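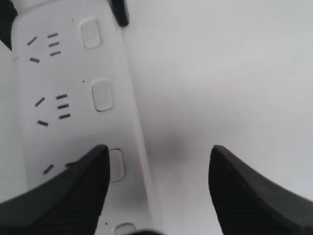
Ticket 109: Trarnis power strip, one outlet dead
Opened by: Segundo Giraldo
Date: September 15, 2023
Status: open

Love this strip — a separate switch for each outlet is so handy! My trouble is with the top outlet. The desk lamp won't come on there with its switch either way. Same lamp works great in the next outlet down.

Tried so far:
Wall outlet checked with the kettle, fine.
Strip unplugged for 13 minutes, no change.
Phone charger in the top outlet, nothing.

It's unplugged for now. Could Condori send a replacement? I'd happily take the same model again!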